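Speaker notes – small stands for small things (evening talk, Drarwood)

Start without slides. Put the stand on the table and let people look at it while they sit down.

**Opening, 2 minutes**

I got into this through mugs. We had too many and one shelf. At Flollero, where I used to do the shop displays, we tried baskets, trays and rails before anyone thought of a stand. A stand takes up the space of a saucer and uses the height above it, and most kitchens and dressing tables have height to spare.

**The base**

Talk about the base before the hooks. People buy for the hooks and then the thing falls over. A ring base with spokes running in to the post is light and sits well on a flat table. On cloth or felt, press down on the ring before loading it and see if it rocks. If it does, move it.

Ask who has one at home. Wait for hands. Don't rush this bit.

A plain white wire one is what I'd start with: ring at the bottom, one thin post, curled hooks up at the top.
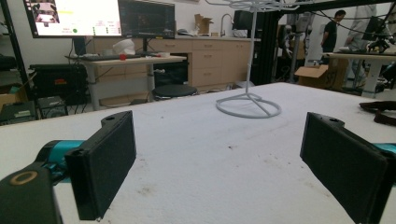
Kanagaratnam asked at the last talk whether all the hooks being at the top made a stand more likely to tip, and said the one at home went over every time a heavy mug came off. Answer: yes, it can. Load opposite sides in pairs and take them off the same way. With necklaces it hardly matters.

**Loading, 10 minutes**

- Heaviest pieces first, facing each other across the post.
- Long chains on their own hook. Two on one hook will tangle by morning.
- Mugs with narrow handles: try one in the shop if they let you.
- Leave a hook free – you will want it.

Pass round the Gollitz leaflet here. Page 13 has the drawing of hook shapes. Skip the price list, it's out of date.

**Cleaning**

Warm water, soft cloth, dry it straight away. Dust gathers where the spokes meet the post, so use an old toothbrush there. Coated wire chips if you scrape it, and rust starts at the chip.

**If there's time**

The Drarwood survey: 219 replies, nearly all from people who keep their stand beside the kettle. Mention steam. Then questions until 8, and chairs back against the wall before we go.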